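Notes de l'intervenant : le tri et l'appariement du petit linge
Séminaire interne Vuorinen, module 3, session de février 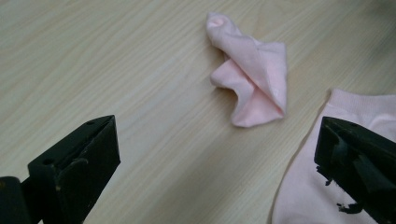 Diapositive 4. Chaussette rose pâle avant mise à plat, plateau en bois clair.

Rappeler l'objet du module : harmoniser la procédure de tri entre les sites de Zultel et de Brollthorpe. L'inventaire porte sur 1137 articles, dont 153 chaussettes sans paire au dernier relevé.

Laisser la diapositive affichée. Faire observer que l'article est replié sur lui-même et que, dans cet état, ni sa longueur ni sa pointure ne peuvent être appréciées. La seconde pièce, en bas à droite, est d'un rose très proche ; son bord côtelé est visible. La proximité de teinte ne suffit pas à constituer une paire.

Énoncer ensuite la règle : déplier, lisser du talon vers la pointe, superposer les bords-côtes, comparer les longueurs. Tout écart entraîne le placement en bac d'attente pour une durée de 14 jours.

Point de vigilance : les teintes pâles. Elles représentent 39 des articles dépareillés. Renvoyer à la fiche Birnex, annexe B, pour le classement des roses et des écrus.

Question fréquente : le roulage en boule demeure-t-il admis ? Répondre par la négative ; le pliage en deux est seul retenu.

Passer à la diapositive 5 (étiquetage des bacs).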